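Fashion Retail and Product Drops
Session 4 notes: How a sneaker gets made, from last to box
Instructor: Yolanda Kowalczyk
Notes updated 12 May 2024

Last session was all about raffles and release calendars, and I promised we would get to the shoe itself. So put the hype to one side for a while! These notes follow the order of the lecture. Bring an old sneaker you don't mind cutting up to the workshop, ideally one with a glued sole.

1. The last

Everything starts with the last, the foot-shaped form a shoe is built around. People often mix up the last and the sole mold. The last sets the inside shape: toe height, width across the ball of the foot, how snug the heel feels, how much the toe springs up off the floor. The sole mold comes later and has to match the bottom of the last.

When a brand says a shoe "runs narrow," the last is the first place to look. Two shoes with the same size on the label can be built on very different lasts, and that is why your size in one model tells you so little about your size in another.

Our running case is the Brunder Inga, a low-top court shoe first sold in 1994. The first version used a narrow last with a low toe box, borrowed from an indoor training shoe. When Brunder brought the Inga back, the design team widened the forefoot and kept the old heel. Fans of the original spotted it right away. Put the two side by side and the newer toe looks rounder from above, even though the pattern pieces are nearly the same. I love this example, and we will come back to it when we talk about retros.

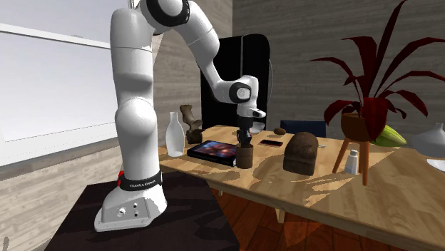 2. Pattern and upper

Once the last is settled, the pattern maker covers it in tape, draws the design lines on the tape, peels it off and flattens it. You will do this yourselves in the workshop, and it is a lot of fun (also sticky, so roll up your sleeves). A curved surface never flattens perfectly. The pattern maker decides where the extra goes, and those decisions show up in the finished shoe as seams, darts or stretch.

Words you need for the upper:

Vamp - the front part, over the toes and the top of the forefoot.
Quarter - the sides and back, usually carrying the eyelets.
Foxing - a strip that covers the join between upper and sole, or a reinforcing piece at the heel. Usage varies, so ask!
Eyestay - the reinforced part the laces go through.
Heel counter - the stiff cup inside the back of the shoe.
Toe puff - the stiffener that keeps the toe box from collapsing.

Knit uppers change the picture quite a bit. A knit can be made close to its final shape, with tighter and looser areas built in, so there are fewer pieces to sew and less waste on the cutting table. You give up some freedom, though. Moving a leather overlay a few millimeters means changing a cutting die. Moving a support zone in a knit means going back to the machine program and sampling again.
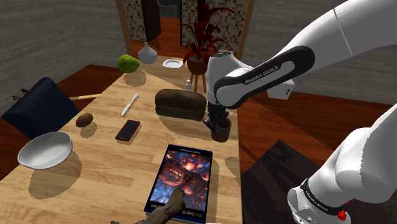

White robot arm with its gripper at a dark brown cup, on a light wooden table.

3. Putting it together

There are two main routes for the kind of shoe we are studying.

Cemented construction: the upper is pulled over the last and fastened to a thin board, the bottom is roughed up, adhesive goes on both surfaces, and the sole is pressed on. Most running and lifestyle sneakers are made this way. It is light, flexible and quick. The weak point is the bond, which is why old pairs can come apart even when they have hardly been worn.

Cupsole construction: the sole has raised side walls that the upper sits down into, and it is normally stitched through the wall as well as glued. Think of classic court shoes. It feels firmer and heavier out of the box, and it holds up very well to sideways movement. The Inga is a cupsole.

Vulcanized shoes are a third family, with the rubber cured by heat after the shoe has been put together. We will give those their own session with Sabine Hagedorn, who spent years developing canvas shoes at Zalach and has far better stories than I do.

Quick check for your own closet: look for a line of stitching running along the side wall of the sole, then lift the insole and look for thread. Some cemented shoes have a molded line that only imitates stitching. Catching your first fake stitch is a great feeling!
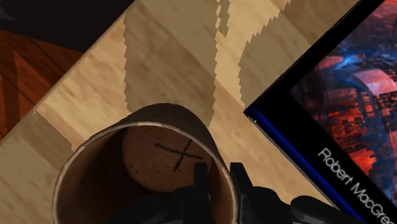
4. Color and why it comes late

Students are often surprised that color is one of the last things to be fixed. The last, the pattern and the tooling can be settled long before anyone agrees on the shade of the laces. A new colorway uses the same molds and the same cutting dies, so it costs a lot less than a new model. That explains the long lists of colorways you see for a single silhouette.

It still isn't easy. The same color has to be matched across leather, mesh, thread, foam and rubber, and each takes dye differently. Brunder's December release of the Inga in pale green went through several rounds of samples, and the rubber kept coming out yellower than the suede. In the end the team picked an off-white sole and let the suede do the talking. Look at the pair in the study cabinet under both daylight and the ceiling lights. The tongue label changes more than you would expect.

The Hosilstead pairs from the same season took the other road, with one color across every part. Compare the laces and the midsole on those and write down what you notice.

5. For the workshop

Bring the old sneaker, a roll of masking tape, a soft pencil and a craft knife. Lasts are provided. Please read the chapter on pattern flattening in the course reader first, and look over the parts list in section 2 until you can point to each one on a real shoe.

Short written task, one page: choose a sneaker that has been brought back at least once. Find one difference in shape and one in materials between the versions, and say which you think came from the last and which from the pattern. Photos or sketches are welcome. Put the model name at the top and your locker code at the bottom. The code for the sample cabinet is 1491, and please lock it when you leave.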